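Part-time help wanted for the supper room at Vultside (evenings, April start)

I run the supper room upstairs at Vultside, and I need two people to come and work with me. I've been doing most of it myself since we opened and my feet have had enough. If you like food, don't mind stairs and can be pleasant to strangers at the end of a long evening, please keep reading!

First, what we are. We do one sitting a night, one menu, everybody eats the same thing at the same time (we do swap things out for allergies and for the vegetarians). It's long tables and passed dishes, a bit like a wedding where you don't know the couple. Doors open at 6:30, soup goes out at 7, and we're usually wiping down by 10. Last year we served 2,074 suppers, which I only know from going through the booking sheets for my taxes, and I had to go lie down afterward.

The job is front of house with some kitchen mixed in. You'd set up the room, greet people, carry, pour, clear, chat, and then help me put everything back the way it was. There's no separate dish crew. We all do dishes, me included, and I'm going to be very clear about that now so it doesn't come as a shock on your first night. We have a machine for the glasses and the everyday stuff, but the nicer plates get washed by hand and dried with a towel.

Pay is by the hour, plus an even split of tips, paid out every two weeks. I'm happy to talk numbers on the phone before you bother filling anything in. I know how annoying it is to go through a whole interview and then find out the wage doesn't cover your gas. You get supper too, the same one the guests get, sitting down, before we open. I'm stubborn about the sitting down part.

You don't need restaurant experience. I'd almost like it better if you had done something else where you had to keep an eye on six things at once, like a daycare, a front desk or a busy hardware store. I can teach you how to carry three bowls. What I can't really teach is noticing that the lady at the far end hasn't had any bread yet.

You do need to be able to lift a full crate of glasses and go up and down one flight of stairs a lot (no elevator on our side of the building, sorry, I have asked). You should be 18 or over, on account of the wine. And you need a way home at 10:30, when the bus gets pretty thin.

The sea green plates are the good ones, so be nice to them.
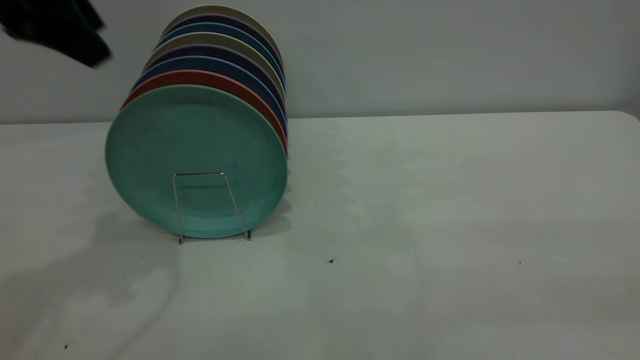
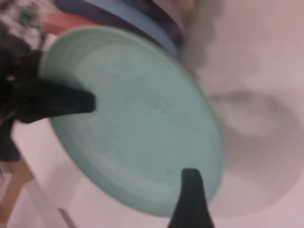 Grekeck, on the page where I first put this notice up, wanted to know whether the hours would ever stretch to full time, and added that one sitting a night sounded lovely but wouldn't pay the rent on its own.

Fair question, and the answer is no, not this year. Most weeks I can offer you four evenings, sometimes three in the slow stretch after the holidays. If you already have a day job or classes, it fits around them nicely. If you need forty hours, I'd feel bad taking you on and I'd sooner tell you now. There are a few private parties, some of them up to 100 guests in the big hall downstairs, and those are longer shifts, so you can pick up extra there if you want it. You're allowed to say no to those.

A few odds and ends. Wear what you like as long as it's dark and you can bend over in it. Closed shoes, please, with a sole that grips. I have aprons. Phones stay in the coat closet during service, though of course if you have a kid at home or somebody sick you just tell me and keep it in your pocket. We close for the first half of August, and that's unpaid, so plan for it.

The kitchen is loud and warm and I sing in there, mostly badly. Guests are nearly always nice. Once in a while one isn't, and then you come get me and I deal with it. I won't ask you to stand there and take it.

To apply, send me a few lines about yourself through the Vultside contact page and put SUPPER in the subject so it doesn't get lost with the hall rentals. No cover letter, no photo. Tell me which evenings you can do, when you could start, and the best thing you've eaten lately (I do read those first, I admit it). Or drop a note in the mailbox at 193, the one with the green flap, if you're in the neighborhood.

I'll write back to everyone. People I'd like to meet get asked to come by for a paid trial evening, where you'd shadow me and eat supper and see if you can stand us. I'd like both of you settled in before the end of April, when the patio opens and it gets a little wild up here.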